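Want to talk to me about your apartment repairs?

Posted 2/14/18

Hi there! I'm putting together a little book about renters who fix things themselves, and I'm looking for people in Momitz and Treloar to chat with me. I've rented my whole adult life (four apartments on Flanby Street alone, don't ask) and I've picked up more plumbing than I ever planned to.

You don't have to be handy! If you once spent a whole evening on a dripping sink and then called the landlord anyway, I really want to hear from you. Same goes if you live with a roommate who does it all while you hold the flashlight. 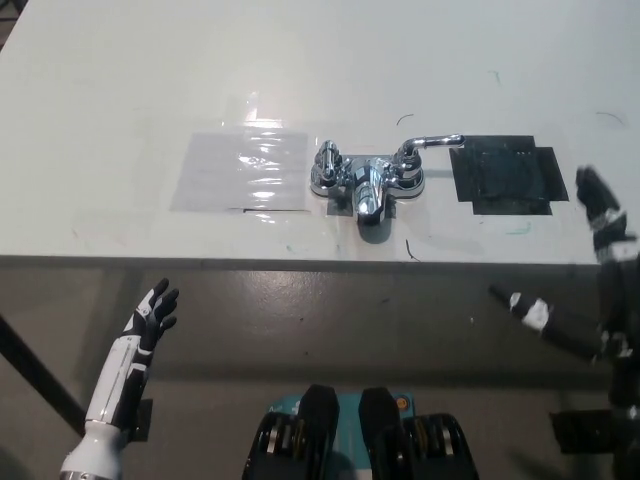 We'd talk for 30 minutes, on the phone or over coffee at Rollska, whichever is easier. I'll ask what broke, what you tried and who ended up paying for it. I'd love to record the call so I can quote you properly, but if you'd rather I just take notes, that's fine too. Your name stays out of the book unless you tell me you want it in.

I'm hoping to reach 100 renters before November, and everyone who talks to me gets a free copy when it's printed. Sorry, no cash, I'm paying for this myself!

You need to be over 18 and renting now, or have rented in the last few years. Use the contact form on this site and tell me which town you're in and a good time to call. Evenings are best for me.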